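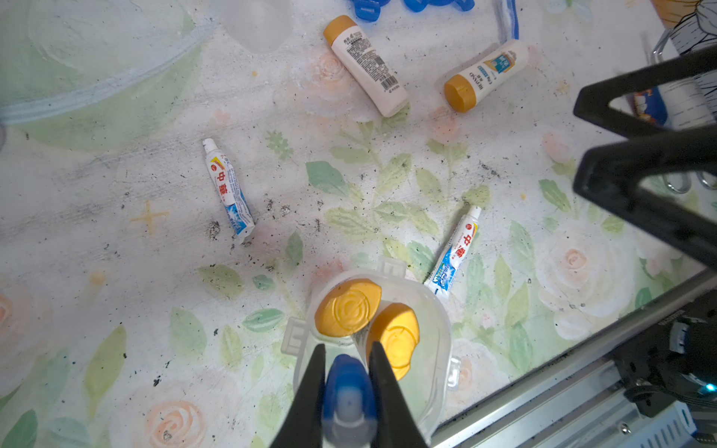 Small Plastics Collection Trial, Clevville and Rothe
Interim progress report to the grant officer, second reporting period
Submitted 03/12/2018

1. Purpose of the report

The grant supports a trial collection of small plastic toiletry packaging from guest houses and small hotels. Items of this size are accepted in the household scheme on paper but fall through the first screen at the Trirnow sorting plant and leave it with the fines. The trial tests whether a separate collection at source produces material clean enough to be sold, and at what cost per tonne.

This report covers work since the interim payment was released. It should be read with the start-up report, which sets out the sampling method and the reasons for excluding glass.

2. Recruitment

The target of 30 participating premises was met in October. Most are in Clevville, within walking distance of the seafront, and the remainder are in Rothe. Recruitment in Rothe was slower than planned. Several owners close for the winter and did not wish to begin a new routine shortly before doing so. They have agreed to be contacted again before Easter and are held on a reserve list.

Two premises withdrew after the first month. One changed hands. The other had no storage space that met its fire safety conditions. Both were replaced from the Clevville waiting list, and the data from the withdrawn premises have been kept in the set but flagged.

3. Collection

Ganano holds the collection contract. An initial stock of 200 woven bags was issued, each with a numbered tag. Housekeeping staff fill the bags in the linen store and the contractor exchanges them on the existing laundry round, so no additional vehicle movements are charged to the project.

Missed exchanges were a problem in the first weeks. The driver's sheet listed premises by trading name and the tags were registered by owner. The sheet was reissued with both, and missed exchanges have since fallen to a level that does not affect the weights.

Tag losses continue. The cable ties supplied are too stiff for cold hands and are often left off. A softer tie is on order.

4. Composition and contamination

Bag contents are sorted by hand into bottles, tubes, caps, cases and residue. The categories used in the start-up report did not separate caps from bottles. This has been corrected, as most bottles arrive with the cap on and the two are usually of different polymers. Metallised and embossed caps are recorded separately again, because the buyer will not take them.

Contamination by weight is now the main technical concern. In the most recent audit, 42 per cent of the gross weight of the bags was remaining product, chiefly shampoo and body lotion. This is well above the planning assumption. It inflates transport weights, and it means that the gross figures quoted in the start-up report should not be used to estimate polymer yield. Revised net figures are given in Annex B.

Options under review are:

a) A draining rack in the linen store. Cheap, but owners object to the smell and to the floor space.

b) Rinsing at the depot. Effective, but requires a trade effluent consent which the depot does not hold.

c) A change to wall-mounted dispensers at the premises. Outside the scope of the grant, although four owners have asked for prices.

Trials of option a) will begin first. The premises have been chosen for their larger storage areas and this will be noted when results are reported, as they may not be typical. 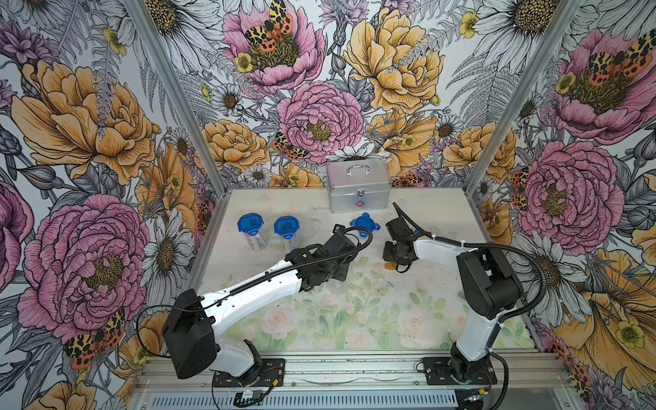
5. Sorting at Trirnow

The plant operator has allowed the project one shift per month on the small manual line. Throughput has been limited by the speed at which cases and zipped pouches can be opened. Guests leave complete travel sets behind more often than was expected, and each has to be emptied before its parts can be assigned to a category. Clear cases are kept whole if the hinge and clasps are sound, and the reuse route for them is being discussed with a charity shop in Rothe.

The following changes to the sorting method have been made:

i) Cases are removed at the head of the line and opened on a separate bench.

ii) Tubes are weighed unopened. Cutting and cleaning them took more labour than the recovered plastic could justify, and laminate tubes cannot be distinguished reliably from plain ones by eye.

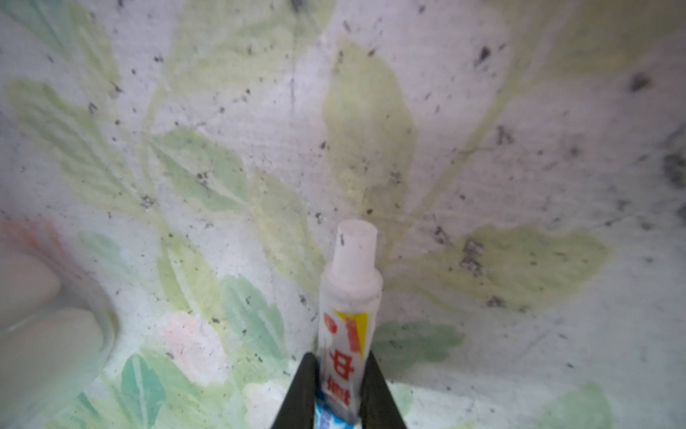
iii) Labels are left on. The buyer has confirmed that paper and film labels are tolerated at present levels.

iv) Residue is weighed at the end of the shift only.

6. Expenditure

Spending is within budget overall. Bag purchase and tag registration are complete. Sorting labour is overspent for the reasons given in section 5, and this is offset by an underspend on publicity, where the planned window stickers were not printed. Permission is requested to move the publicity balance to sorting labour. No change to the total award is sought.

The contractor's invoices are submitted late as a rule. Payment terms remain 30 days from receipt, and one invoice falling in this period will appear in the next statement.

7. Risks

Market price. The buyer's offer is held until the end of the financial year only. A second buyer has asked for a sample bale, but the trial does not yet produce enough clean material to make one.

Seasonality. Winter occupancy is low and the premises that remain open are not representative. Conclusions on cost per tonne should wait for a full summer quarter.

Storage. The unit at Clevville has a leaking roof light over the east bay. The landlord has been told in writing. Bags have been moved to the west bay.

8. Work planned for the next period

Complete the draining rack trial and report net weights with and without the rack.

Re-contact the reserve list in Rothe.

Replace the cable ties and re-register bags with missing tags.

Obtain a written price from the buyer for cap material on its own.

Annex A (premises list) and Annex B (revised net weights) are supplied as separate files.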